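How Does a Robot Pick Its Hands?

Reading time: 3 minutes

Hold up one of your hands and wiggle it. You have four fingers and a thumb, a soft palm, and skin that can tell a warm cookie from a cold spoon. You didn't get to choose any of it! Robots are different. Before a robot starts a new job, the people who build it have to decide what goes on the ends of its arms, and that takes a lot of trying things out.

The thing at the end of a robot's arm is often called a gripper. Some grippers are very simple, with only 2 fingers that squeeze together like the tongs you might use for corn on the cob. Some have 3, spaced out like the claw in an arcade game (those work better than the arcade kind, we promise). And some look a lot like a person's hand, with fingers that bend at the joints. At the Jiltosley workshop, our team tried all of these on the same list of household chores, so that every gripper got a fair turn. There were 11 chores on the list, and one of the trickiest has to do with something you probably used this morning.

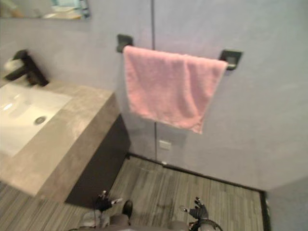 A towel on its bar, and two robot hands with dark fingers down below.

Why would a towel be hard? Think about what happens when you grab one. It squashes. It folds over itself. If you pull on one corner, the rest of it slides along and changes shape, and now it isn't where it was a second ago. A block never does that. A block sits there being a block. Our simple gripper, the one we call Devance, is a champion with blocks, but with cloth it tends to pinch a tiny bit and then lose it. Bindia, our gripper with bendy fingers, can gather up a bigger bunch, the way you do when you scoop up your pajamas.

More fingers sounds like the winner, then, doesn't it? Well, wait a minute. Every finger needs something to move it, and something to tell it when to move. That something is the controller, and you can think of it as the part that passes along the orders. A hand with lots of joints needs lots of orders, all at once and all in the right sequence. When we were first learning to use Bindia, it took us 34 tries to pick up one plastic cup without knocking it over. Devance did it on the second try. So we had to be patient, and we had to write everything down, even the silly tries.

Small things on a counter are another kind of puzzle. A toothpaste tube lies flat, and there isn't much room to get a finger under it. A mug is easier in one way, because it has a handle, but the handle might be pointing in any direction.

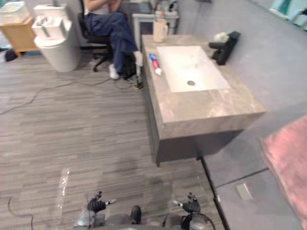

Sink, toothpaste, mug: a bathroom counter has plenty of shapes to practice on.

You might try this at home with a grown-up nearby. Put a mug, a sock and a pencil on a table. Pick each one up using only your thumb and one finger. Now put on thick mittens and try again with your whole hand. Which one was easiest? Did you pick things up from the top or from the side? If you wrote down your answers, you have done a gripper test, very much like ours.

Hands aren't the whole story, either. A robot has to know where things are before it can reach for them, and for that it needs a camera. If the camera sits up high, it can look down over a lot of floor, but the robot's own hands may get in the way of what it wants to see. If the camera is near the wrist, it gets a lovely close look and misses nearly everything else. We have tried both places, and we still argue over lunch about which we like better.
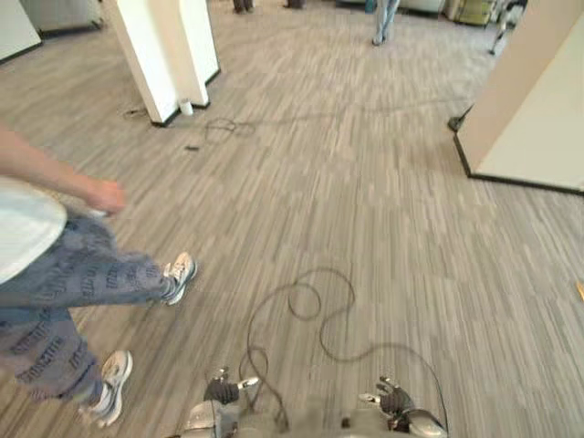
Then there are the arms, which have to carry the hands to the right spot. A long arm can reach far, but it is harder to keep steady, just as it's harder to write your name with a pencil tied to a broomstick. Our newest arm is named Rai. It is shorter than the old one, and over the next few weeks we'll be giving it the same list of chores, towel and all. In July we hope to share how it did.

Questions for the Jiltosley workshop? Ask a grown-up to help you write to us. | © Jiltosley Young Makers Pages | Back to top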